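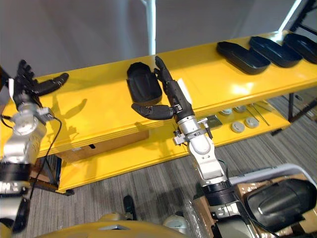 Unit 6: Feet, lasts and why sizes never match

Welcome back! Last unit we cut uppers, and this week we get to my favorite part of the whole course, which is fit. Bring a ruler and a pair of shoes you've worn hard (the uglier the better).

A shoe size is a statement about the last, the foot-shaped form the shoe is built around, and only loosely about the foot that goes in. Two makers can stamp the same number on two quite different shapes. Our Truvura lasts run long in the toe and our Warko lasts are full over the instep, so try both before you blame your feet! 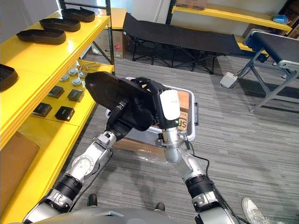 Size systems grew up separately, and we still live with the mess. The Paris point is two thirds of a centimeter. The English and American scales both step by a third of an inch, but they start from different places, so the numbers don't line up. Always write the system beside the number, even in your own notebook. A big "US" like the one on the brown cardboard in the bin tells you more than a lonely 9 ever will. Do the same on your patterns, please, and add the width if you know it.

Now for measuring. Stand with your weight on both feet, since a foot spreads under load, and trace around it with the pencil held straight up. Then take the girth at the ball, the waist and the instep. Measure both feet! Most people have one longer than the other, and you fit the longer one. 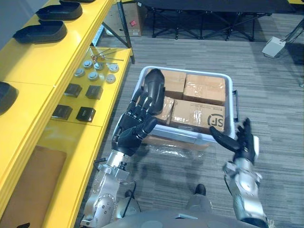
Toe room comes next. Allow extra length past the longest toe, and more again for a pointed shape, where the tip of the shoe is mostly style.

For next time: read the Ospina handout on girth, pages 2 to 9, and bring two tracings of each foot, one sitting and one standing. Lay them on top of each other and be amazed.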